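Speaker notes: Comparing two grippers and two controllers on the same block task
Harkbridge workshop, 13 November 2022
Speaker: Zyanya Carrillo

Slide 1. Title

Say hello, say who I am. Thank Segundo Echeverri for the wrist adaptor and for half of the simulation work. He is in the room, so questions about contact models can go to him at the end.

Say early on that this is a small comparison. Two grippers, two controllers, one arm, one table. I am not going to tell anyone what to buy.

Slide 2. What we wanted to know

We had been using the Flosis gripper for everything. It is narrow, it closes slowly, and people had got used to working around it. Then the Zeltura gripper came in, with wider pads and a faster close, and everyone assumed it would be better.

The question was simple enough. If we change the gripper and leave everything else alone, how many more blocks get picked up and put where they should go? And then the same question for the controller.

By "controller" I mean the software that turns a target position into joint movement. We have our old one, which is plain position control, and the Noguchi one, which lets the arm give a little when it touches something. Say this slowly. Last time half the room thought I meant the box under the bench.

Slide 3. The four pairings

Read them out.
Flosis with position control.
Flosis with Noguchi.
Zeltura with position control.
Zeltura with Noguchi.

Each pairing got 100 attempts in simulation. The same starting layouts were used for each pairing, in the same order. Mention that the order matters, as an early version of the script shuffled the layouts and we could not compare one run with another. We threw those runs away in October.

Slide 4. What counts as a success

Spend time here. This is where most of the arguing happened.

A pick counts if the block leaves the surface and stays held until the arm reaches the drop point. A place counts if the block ends up upright, inside the target area, and nothing else has been knocked over. If a neighbour is nudged but still standing, that is allowed, but it goes in a separate column.

Segundo wanted nudges to be failures. I did not, as the first tests would have failed nearly everything. We kept the column so people can take either view.

A dropped block that lands in the right place by luck is a failure. It happened more than once.

Slide 5. The layouts

Blocks of different heights, set close together. We did not want neat rows with a hand's width between each one. A gripper with wide pads looks very good when there is plenty of room.

The tall blocks are the ones that cause trouble. If the fingers touch near the top, the block tips before it is held. The small ones cause trouble in another way, as the tip has to come down very near the surface, and any error in height shows up at once.

We also put in some pale objects on purpose. The camera part of the work is not in this talk, but the layouts are shared with it, and pale on white is hard for the camera.

Slide 6. Results for the pick

Have the bar chart up. Do not read out every bar.

Main point: with position control, the Zeltura gripper picked more of the tall blocks and fewer of the small ones. The wide pads hit the neighbours on the way down. With the Noguchi controller the difference on tall blocks nearly went away, and the small ones were still better with the Flosis.

So the gripper we all complained about was the better one for small blocks in a crowd. Pause here.

Someone will ask if the Flosis was simply slower and so gentler. We checked. We ran it again with the closing time cut to 700 milliseconds, which matches the Zeltura, and the small block result hardly moved. The shape of the tip seems to matter more than the speed, at least here.

Slide 7. Results for the place

Placing was worse than picking for all four pairings. This surprised me and did not surprise Segundo.

Position control pushes the block down until the arm reaches the height it was told to reach. If the height is a bit low, the block gets pressed into the surface, and in simulation that can make it jump when the fingers open. On the real arm it does not jump, but it does slide, so you still lose the place.

The Noguchi controller stops pushing when it feels resistance. Fewer jumps. It also stops pushing when it brushes a neighbour, and then it lets go too high. We had 8 of those in one run and they all looked the same on playback. There is a setting for this. We had left it at its default, and I would change that if I did it again.

Slide 8. Time per attempt

Keep this short. The Noguchi controller is slower on the way down and the same everywhere else. If you are moving parts all day that would matter. For us it did not.

If asked about cycle time on the real arm: we did not measure it properly and I would rather not give a figure.

Slide 9. The layout in the simulator
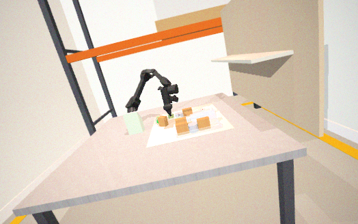 Zyanya, I still think the spacing favours a narrow gripper, and you should admit that before somebody else does. Segundo put this comment on the draft, and I have left it in the notes so that I remember to answer it.

The answer is yes, it does. With the gripper tip coming down at that small olive cube, there is an orange block not far off behind it, and a wide pad has to go somewhere. We chose crowded layouts as that is what our real bins look like. In a lab where the parts come one at a time on a belt, I would expect the results to turn round.

Things to point at with the laser, if the screen is big enough: the black arm, the narrow gripper pointing down, the tall orange block near the front of the group. That tall block is the sort we lost most often when placing.

Mention that the white mat is the work area for this layout. The rack and the partition are there so that the arm has things to avoid. They are not part of the scoring. A path that touched either of them was stopped and counted as a failed attempt.

Slide 10. How far to trust the simulation

Be plain about this. Friction in the simulator is a number that we chose. We tried three values and kept the middle one. At the lowest value both grippers were poor and the order between them was not clear. At the highest value everything stuck and all four pairings looked fine.

The order of the grippers on small blocks was the same at the middle and the high value. The order of the controllers on placing was the same at all three. So I trust the second result more than the first.

We then did 143 attempts on the real arm, spread across the four pairings. That is not many for each one, and the split was uneven, as the adaptor for the Zeltura came late. The direction of the results agreed with the simulation. The size did not. The real Flosis did a bit worse on tall blocks than the simulated one, and I think that is wear on the finger pads, but I have not tested new pads yet.

Slide 11. What went wrong along the way

Pick two or three of these, depending on time.

The tool offset for the Zeltura was entered in the wrong direction for the first set of runs. It reached too low every time and we blamed the controller for a full afternoon.

The simulator saved the playback but not the contact forces, so we had to run one pairing again to get them.

The wrist adaptor adds length. This changes which layouts the arm can reach at the back of the table. We moved the whole group of blocks forward for all four pairings so that the comparison stayed fair. The older results from before the move should not be put on the same chart.

The gripper names in the log files were swapped for one run. Segundo found it by looking at the finger width — the pads in the playback did not match the label. Check your labels against the playback.

Slide 12. What we are using now

Flosis gripper with the Noguchi controller, for the mixed block work. Zeltura stays on the shelf for larger parts, and it has already been used for those.

We have changed the contact setting that I mentioned, and raised the limit so that a light brush against a neighbour does not count as reaching the surface. There are no full results for that yet, only a few trial runs.

Slide 13. Next

New finger pads on the real Flosis, then repeat the tall blocks.
A spread-out layout set, to answer Segundo's point with numbers.
The same four pairings with the camera choosing the target. At the moment the target position is given.

Slide 14. Questions

Leave up to ten minutes. Repeat each question into the microphone, as the room at Harkbridge has a bad echo at the back.

Likely questions and short answers:
Did we try suction? No. The blocks would suit it, but the real parts have holes in them.
Can people have the layouts? Yes, ask me or Segundo afterwards. The layout files are small and they do not need our version of the simulator.
Why only one arm? It is the one we have a good model for. The other arm has a loose wrist joint and nobody has measured how loose.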